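**Fullero wire wall shelf and Rosser sorting bins, reviewed for cable storage**
January 4, 2019

Both products were bought for sorting short lengths of wire and keeping the floor of a small enclosure usable. The Fullero is a white wire-mesh shelf with dividers. The Rosser bins are plain rectangular plastic, sold singly by color. Fitting and load checks were done by Caradog Llewellyn, and the notes on daily use are mine.

**Shelf, fitting.** The hooks seat on an aluminum rail without tools. Lateral play with the shelf unloaded was 2 mm at the left end and none measurable at the right. The supplied clips take up the play but scratch the rail when slid along it, so set the position first. Instructions are a single sheet with one drawing, which shows the hooks upside down.

**Shelf, load.** We loaded it with bagged fasteners to 2,978 g and left it for 60 hours. There was no permanent set in the front wire. The dividers are the weaker part. They are spot-welded at the base only and lean if a heavy item is pushed against one side. The coating chipped at one weld during fitting.

**Bins.** Walls are stiff enough to lift by one rim when the bin is part full. The inside is glossy and wipes out easily, although thin insulated wire slides to the low corner if the floor is out of level. There is no lid and no label recess. Adhesive labels hold on the outside if the plastic is cleaned with alcohol first.
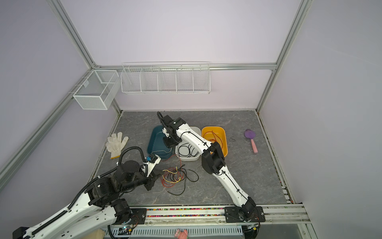
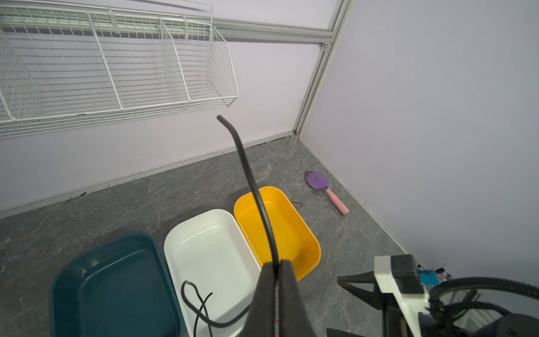 Predemora Workshop Services | Storage and Fixtures Group

Color coding works at a glance across teal, white and orange-yellow. In the first picture the white bin has a coil of black cable in it and the orange one has thin orange and red wire. The bundle on the floor in front of the white bin is mixed black, yellow and red, and mixed bundles are where the system slows down. They have to be separated by hand before any bin is the correct one. A fourth bin for unsorted material would help, but check floor width before ordering.

The shelf sits high on the back wall, so bins placed at the back of the floor are still open from above. Mount it lower and the projecting front edge starts to get in the way of lifting them out.

**Faults.** One shelf of the 3 delivered had a bent end wire. Rosser replaced a cracked bin without asking for a return. Fullero has yet to answer on the bent wire.

**Compared with Sirkard.** The Sirkard shelf has welded dividers top and bottom and no play on the rail. Its compartments are narrower and will not take a coiled power cable flat. For small parts, buy the Sirkard. For cable, the Fullero is adequate.

**Rating.** Shelf: acceptable, with reservations about the dividers. Bins: recommended. Amos Whitfield will repeat the load check in March with the weight in one compartment.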